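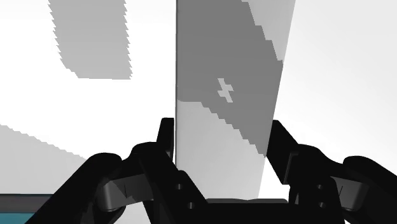
# Taketti Opens Its Second Bakery Café in Toledo

**TOLEDO, October 2021** — Hi, I'm Yayra Ansah, and I bake bread for a living. I'm so happy to tell you that Taketti is opening a second shop, in the old Lineo shoe store building, and yes, there will be cinnamon knots from day one (I've had a lot of emails about the knots).

If you know our first place, you know it's tiny. The line goes out the door, the stroller parking is a mess, and there's one window seat that people have nearly come to blows over. I love that shop and it's staying just as it is. But we ran out of oven space last February, and I've been looking for a bigger kitchen ever since. When the Lineo building came up for rent I drove over the same afternoon, still in my apron, and called the landlord from the sidewalk.

## What we're baking

Everything you already buy from us, plus a few things I never had room for. The big news is the Bundano loaf, a dark, seedy rye that I've been testing on my family for the better part of a year. It takes two days from start to finish and it keeps beautifully — my mother claims it's best on the fourth day, toasted, with too much butter. We'll also have savory hand pies at lunch, a proper soup every day, and a kids' plate with soldiers and a soft egg.

The new oven can handle around 200 loaves in a morning, so please stop setting your alarm for my sake! There should be bread left when you get here after work.

## Sit down for a while

The thing I wanted most, after the oven, was a big shared table. I grew up eating with cousins and neighbors and whoever happened to be walking past, and I've always felt a bakery should have some of that. So ours will run down the middle of the café, a long white one like the table in the second picture, with benches on both sides. Bring your knitting, bring your laptop, bring your grandpa. If you'd like to be by yourself there are small tables along the back wall, and I promise we won't make you chat.
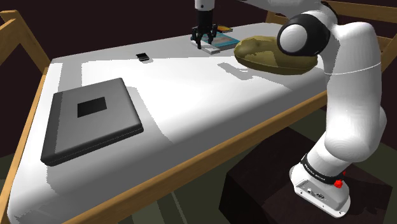

Coffee is the other thing I've been fussing over. We're keeping our house roast and adding a lighter one for the people who keep asking me for it, and there'll be hot chocolate made with real chocolate. I want the café to feel bright even in the middle of an Ohio winter, so I've gone for glossy white on the tiles and the cups, close to the shine you see on those rounded white surfaces, with dark brown stools to warm it up a bit. My sister says it'll show every crumb. She's right, and I've bought extra brooms.

## Opening week

Doors open at 10 on our first morning and we'll stay open until the shelves are bare. The first round of coffee is on me, and there'll be warm knots coming out all morning. After that we'll keep our regular hours, the same as at the first shop.

We're also hiring! I'm looking for four people to join the team, two in the kitchen and two out front. You don't need bakery experience for the front jobs, only a friendly face and a willingness to talk about sourdough with strangers. Come by the first shop with your résumé and ask for me. Mid-afternoon is best, once the lunch crowd has gone.

**Press contact:** Yayra Ansah, owner, Taketti, Toledo. Writers and photographers are very welcome to visit before we open. Let me know you're coming and I'll put a Bundano loaf aside for you.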